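About Drovton

Drovton is a small company that studies one question: can a machine do the work of the house? We started in a rented room above a bicycle shop, with one table and one borrowed arm. Today we have two workshops, Brarotov for kitchen tasks and Laizer for clothes and beds.

Our answer for now is "a few chores, and slowly." A machine in our kitchen workshop can put cups on a shelf when the cups are all of one kind. Clothes are much harder. A shirt has no fixed shape, and a thick sweatshirt does not behave like a thin pajama. For this reason we go to real bedrooms, where people fold with hand-held grippers and we learn from how they do it. 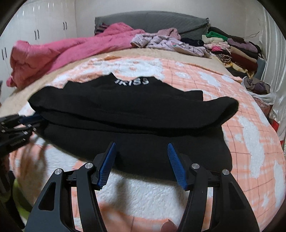 We keep some 600 recordings of folding work, and we plan to reach 2,000. Each is checked by a person before it goes into our training program, which we call Grotus. In June we tested Grotus with 300 garments it did not know before. It folded 200 of them in a way that we would accept at home. The others we folded ourselves — it took one evening and much tea.

We do not sell a home robot, and we will not give a date for one. Companies who make such machines can use our results, and we also do small studies for laundries and hotels. If you have a chore that you think is too difficult for a machine, please write to us. We answer every letter, but in busy months it can take two weeks.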